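Robots in Service Settings, Unit 7
Handout: The folding failure, and what the numbers hid
Prepared by Iqra Farooqui. Revised January 22, 2021

Read this before the discussion section. Bring the fault log from last week, with your own notes in the margins.

Where we left off

Last week we looked at the report from Clakwood, the small garment-care firm that wanted a machine to fold sleeveless tops. The arm was supplied by Sadiritz and the folding policy was trained on demonstrations recorded by people using hand-held grippers. The report says the policy was trained on 2000 demonstrations and passed acceptance testing. Then, in March, it began pinching one layer of mesh, dragging it across the table, and reporting a finished fold. It did this for most of a shift before anyone stopped it.

The report calls this "an isolated grasp anomaly." I would like you to stop using that phrase, in section and in your papers. It tells us what the authors hoped for. It says nothing about the cause.

What the machine was asked to do

Find the hem. Close on both layers. Lift, carry toward the neckline, release. Repeat from one side. Any person in this room could do it while talking on the phone, and I suspect that is why the task was priced so low and tested so lightly.

Two-layer garments are harder than they look to a camera. The front and back panels lie in contact, and with mesh you may get a partial view of whatever is underneath. A finger pad that comes in a little too high takes the top layer alone. A pad that comes in too low presses on the table, the motor current climbs, and the controller reads the rise as a firm grip.

That last sentence is the whole fault, in my opinion. The success signal was jaw current plus jaw width. Neither one tells you how many layers you are holding. Neither one tells you whether you are holding cloth at all.
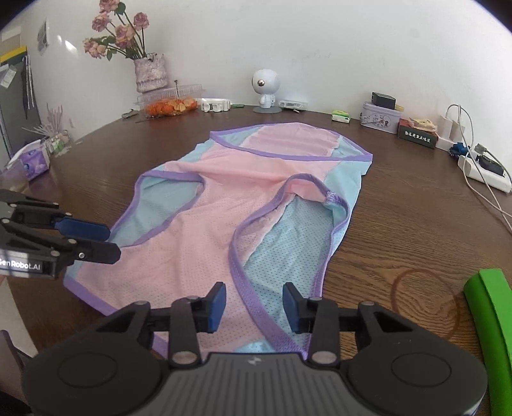

Figure 1. Hand-held grippers at a mesh top laid flat. The hem runs under the near gripper; the armhole on the right is folded over, with the lining showing.

Look at the folded armhole in Figure 1 before you look at anything else. Trim, outer panel and perforated lining all meet in a small area, and the fabric bunches near the top of the opening. Ask yourself what a policy would count as the edge of the garment there. Then look at the hem and ask how much of it the operator's tool hides from view. A person fills in what is hidden from habit and touch. The recording holds only what the sensors took in.

Three claims to be suspicious of

"The training data was diverse." Diverse in what respect? Anežka Skála went through the session sheets and found 26 different garments behind the 2000 demonstrations. The count of demonstrations is the figure in the executive summary. The count of garments is in an appendix, in a table with no heading.

"The machine passed acceptance." It passed 101 trials in a row. All of them used tops of plain jersey, laid out by the same technician, who by then knew very well how the arm liked them. Nothing in the test plan called for mesh, a turned-in armhole, or a garment put down in a hurry. I don't accuse anyone of cheating. A patient technician will make a weak system look good without meaning to.

"The safety layer worked as designed." It did. The force limit was never crossed, so the arm never stopped. Dragging a single layer of light mesh takes very little force. The limit was set to protect people's hands, and it should be, but the report offers it as evidence that the process was under control. These are separate questions and you will lose marks for mixing them.

The part I find hardest to excuse

Twelve operators' notes mention the false "fold complete" message. The first was entered on the second day. Zeman, the integrator, closed each one with the comment "cosmetic." After the shutdown, the proposed fix was to collect more demonstrations.

Maybe more demonstrations would help. But a policy that cannot tell one layer from two will not learn the difference from recordings that don't carry it either. I have yet to see a comparison that varies the sensing and keeps the data fixed. If you find one, send it to me and I'll put it in next year's handout.

Skála's own proposal was cheaper: weigh the table surface before and after the lift. The Kikis pilot line tried something close to it. Their write-up is two pages and leaves out the error rate, so treat it with the same caution as the rest.

For section

Write one page on the following. Pick a single point in the fold where the machine's belief and the state of the cloth could part ways. Name the signal it would be relying on at that moment. Then describe a test, one you could run with a table and a borrowed shirt, that would show the gap before a customer did.

Do not propose a bigger model. Do not quote the executive summary unless you are disputing it.

Reading for next time is the appendix, all of it, including the table with no heading.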